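3.2 Test products and wash procedure

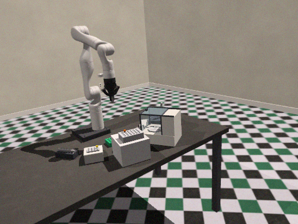 Four rinse-off cleansers were compared. Two were sold for infants (Sendmont Baby Wash and Plamari Gentle Wash) and two for adults (Matić Daily Body Wash and Pronow Shower Gel). All were bought at retail and used before their printed expiration dates. Fragrance was present in three of the four; the Plamari product was unscented. Labels were masked with white tape, and each bottle was given a letter code that was kept from the participants until the last visit.

Of the 76 adults enrolled, 9 withdrew before the second visit and were left out of the analysis. Participants stopped using lotion, oil, and bath additives on both forearms three days before the first visit. They were allowed to shower as usual but were asked to keep the test areas free of other soap.

Each forearm was marked with two squares, one near the wrist and one near the elbow. Product was applied to a wet square with a gloved fingertip, worked into a lather for ten seconds, left for thirty seconds, and rinsed under running tap water. The skin was patted dry with a paper towel. Assignment of products to squares was rotated so that each product was tested equally often at each position.

Skin hydration was read before washing and again at 30 minutes, two hours, and four hours. Three readings were taken per square and the median was kept. After removal of readings with poor probe contact, 1,058 median values remained. Participants also rated tightness, softness, and scent on a five-point scale at the two-hour reading.

Figure 3. Simulated workspace with a white articulated arm and black gripper, mounted on a long dark tabletop.

3.3 Ingredient review

Ingredient lists were copied from the packaging and checked by two readers. Surfactants were grouped by charge, and humectants were recorded by position in the list. Concentrations were not available for any product, so list order was used only as a coarse guide. Bottle size did not enter the comparison, although the Pronow gel was available only in a 400 mL bottle.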